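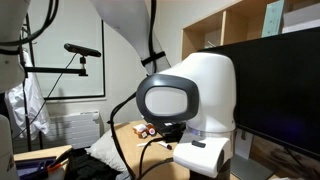 Why did the policy fail so often when I moved the depth camera, if depth should be the same from every side?

Depth is the same only after the calibration is correct, and mine was wrong by a small rotation. The network learned this error together with the task, and when the camera went to a new position the error changed and the network did not.

I write this in the evening, November, so that I will remember how I came to it. For many days I believed the problem was in the training data. We have 278 demonstrations in the Lunau set, all recorded from one camera position, and it seemed natural to say: too few views, please record more. I had already started to plan this. Then in the morning I repeated the old evaluation without any change, only to have a clean baseline, and I looked at the errors one by one and stopped looking at the average.

The average hides everything. In 15 trials with the original camera position the gripper reached the tube in 13. After I moved the camera it reached it in 2. This I knew already. What I had not looked at is the direction of the misses. In the second group, all the failed grasps landed on the same side of the tube, and the farther the tube was from the base, the bigger was the miss. Random errors do not behave like this. A rotation does.

So I did the hand-eye calibration again, this time with more arm poses and with larger wrist angles. Before, I was lazy with the wrist, I admit it, and moved the arm mostly up and down. Such poses say very little about the rotation of the camera. The new solution differs from the old one by a little more than one degree. On the near part of the desk one can hardly see the effect, but at full reach it is enough to close the fingers on air.

After lunch I corrected the old recordings with the new matrix and started a short training in Vesport. It is running now. I have one early checkpoint and I tried it on the arm before dinner, with the camera in the new position. The approach looked much calmer to me, but I did not do a full series and I will not write a number for it. I have made this mistake before, writing a number after three good tries and then living with it for a month.

One thing I still do not understand. The method in the Nodar report is supposed to be robust against small calibration errors, because it adds noise to the camera pose in training. I use the same noise. Maybe it is drawn new for every image and averages out, while a real error stays constant through the whole recording. If so, I should draw it once for each demonstration. This is a change of perhaps two lines, and I want to test it separately, with the old wrong matrix on purpose. Otherwise I will never know which of the two helped.

For tomorrow: full series with the final checkpoint, same tube positions, same order. Second training with noise for each demonstration. Save the old calibration file under a different name before the Rao script overwrites it. Put tape on the floor where the stand is.

It is 9:40 and the loss is still going down. I go home.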